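Tapia Street Community Garden: soil improvement project
Progress report to the Groto Fund
2019-01-12

Work completed to date

The first stage of the project is finished. All 17 raised beds on the northern side of the site have been emptied to half depth, checked for rot along the boards and refilled with a blend of existing soil, screened compost and coarse sand. The southern beds were left alone, as agreed when the grant was varied.

The soil on the northern side was in worse shape than we reported in our application. It had set hard over two dry summers and repelled water, so that most of what went on from the hose ran down the inside of the boards and out at the bottom. We applied a granular wetting agent before refilling and watered it in over three evenings. Water now soaks in evenly in all but the two beds closest to the fence, where gum roots have come up through the base. Those two have been lined with root barrier and refilled.

Compost was supplied by Prullonel in two deliveries. The first load was good. The second was still warm in the centre and smelled sour, so we heaped it under shade cloth, turned it weekly and held it back until it had settled down. This delayed the last five beds. Prullonel did not charge for the second delivery.

Mulching

Pea straw went on to a depth of one hand across the refilled beds and has been kept clear of stems. We had planned to use sugar cane mulch on the paths between them, but it blew about in the trial area and we have gone over to coarse wood chip. The chip is free from the council depot and we only pay for cartage.

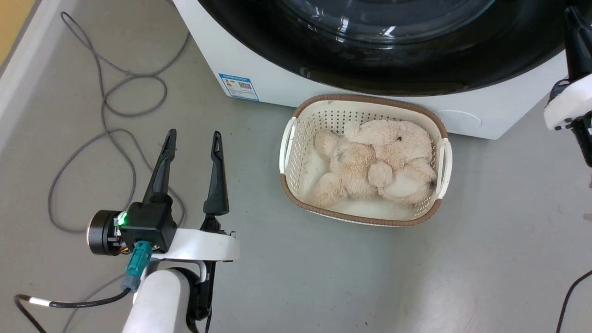
Feedback from plot holders has been mostly favourable. One wrote in the shed book that her tomatoes had stopped dropping their flowers and that she was watering every second day instead of morning and night, but she thought the new mix had sunk too much and wanted another barrow load before autumn. We have had the same comment about settling from others and will top up every refilled bed when the summer crops come out.

Soil tests

Samples were taken before work began and will be taken again in autumn. The first set showed the northern beds to be alkaline, which we put down to years of mushroom compost. We have asked plot holders to stop adding it, along with wood ash and lime. Sulphur has been applied at the low rate on the packet and we do not intend to repeat it until the second results are back.

Spending

The grant was $2000. We have spent $800 on compost, sand and delivery, and $41 on the first soil tests. The wetting agent, root barrier and straw were paid for from plot fees. The Trokar irrigation timer has been ordered but not invoiced.

Still to do

Drip line has to be laid in the northern beds and connected to the Trokar timer. The tap at that end leaks at the spindle and needs a new washer first. After that we will top up the beds, sow a green manure of oats and field peas in any that are vacant, and send the second samples away. The final report will include both sets of test results and copies of all receipts.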